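Stesteo Pack Insert, 2023 Version
Designed by Vimala Sundaram for Sastry
$77 – ships flat

If you've ever dug through a daypack with one arm, elbow-deep, looking for a pen that you know is in there somewhere, you'll understand why we got so excited when the first Stesteo landed on our workbench in January. It's a soft organizer that slides into the main compartment of an ordinary backpack and gives you a place for everything, and when you switch bags you just lift it out by the two handles and drop it into the next one. We love this thing!

The new version has a wider mouth, so you can see right to the bottom, and the front pocket now takes a full-size paperback (the old one was so close, and so many of you wrote in about it). Vimala also moved the key clip up to the rim, where you can find it by feel.

What's inside
Padded sleeve for a tablet or slim laptop
Two stretch pockets for bottles or a small umbrella
Zip pocket with a light-colored lining
Key clip on a short cord
Four flat slots for pens and cables
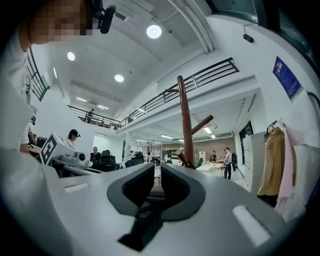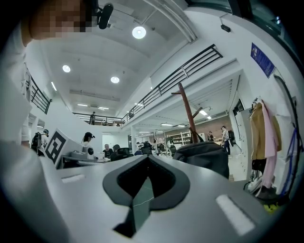
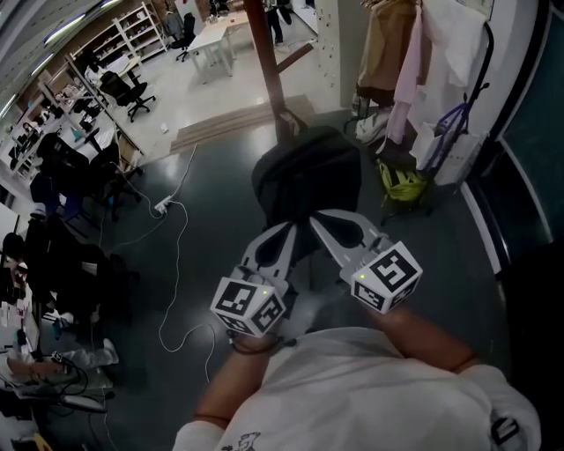
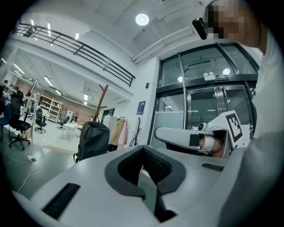 Third photo: black backpack on a dark gray floor.

Will it fit my bag?
Probably! The insert has no frame and the sides fold in, so it's happy in most packs with a full-length zipper. Top-loading bags work too, though you'll want to put the insert in first and fill it afterward. Very narrow school bags can be a squeeze. If yours tapers a lot toward the top, try the Stesteo Slim, which has one bottle pocket and skips the tablet sleeve.

Fabric and care
The shell is a tight nylon weave from Skiltov and the lining is brushed polyester. Hand wash in cool water, hang it by the handles and leave the zipper open while it dries – please keep it out of the dryer, the padding goes lumpy. Crumbs shake out easily if you turn the whole thing upside down over the sink.

Details
Weight: 129 g
Colors: moss, rust, navy
Item number: 1098
Spare key clips: sold separately

Orders over $100 ship free, so two inserts get you there, or one plus the Stullilance rain cover, a bright yellow little thing we're also very fond of. Moss is back in stock now and rust should follow in a few weeks.

Page updated May 2023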